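Junior clubs: shaft length and swing weight for a 10 year old

Posted in Golf Equipment - Juniors
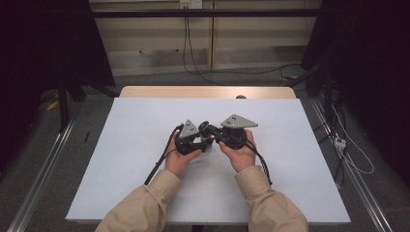 My daughter has moved up from a 5-club starter set and wants to play the Treleder junior pennant in October. The Grurell 7 iron I bought second-hand has been cut down from an adult shaft and feels very head-heavy. Is it worth regripping, or should I put the money towards a proper junior set? Budget is $300.

Deok-su So
14/07/2023

A cut-down adult iron is stiffer than the original and the head is still adult weight. The swing weight figure falls when you shorten the shaft, but total weight stays too high for a junior. A heavier grip lowers the reading further without fixing that. Check three things before you buy: standing height, wrist-to-floor measurement and driver carry. If her carry is under 100 metres, go to a junior graphite shaft. Lie angle matters less at this age - look at the divots, and if the toe digs in, go more upright.

Ugwu

Agree with the above. Regripping is only worth it if the grip is too thick for her hands, and most adult ones are.

foltex814

We just cut ours down and he was fine. Get her a lesson with the club pro, they usually have sets to try.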